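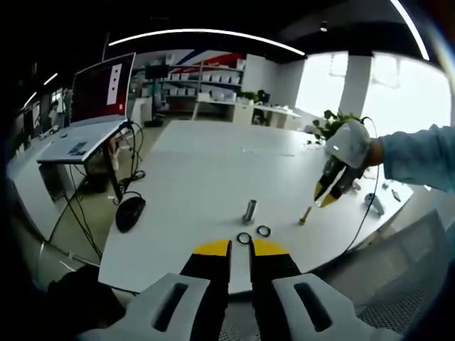
The jar said Gesimley Overnight Scalp Serum, and it cost $52. Marisol Ayala turned it over twice, looking for the part where it told her what was in it.

"Botanical complex," she read. "Which botanicals?"

"The good ones," said Sarahí Zamudio, who had sold her the jar and was now parting her hair with the tail of a comb. "Three weeks, you'll see. A woman in Ukstead grew back her whole front."

"Did you meet this woman?"

"I saw her pictures."

Marisol had seen pictures too. In the before ones it was always raining, and in the after ones they had all bought earrings.

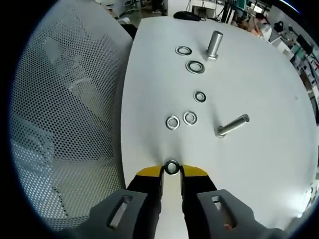
She used it anyway. Every night, eight drops along the temples, where the braids had pulled too tight the summer she turned thirty. It smelled like the Pesex floor cleaner her mother bought by the gallon. By the end of August she had ruined two pillowcases and was standing at the bathroom mirror with a flashlight.

There was something there. Fuzz, maybe. It could have been there in July. She hadn't looked in July.

"Well?" Sarahí asked at the next appointment, already reaching for the shelf.

"I stopped wearing the braids," Marisol said. "Back when I started the drops."

Sarahí's hand stayed on the jar. "So it's working."

"Something is," said Marisol, and asked for a trim.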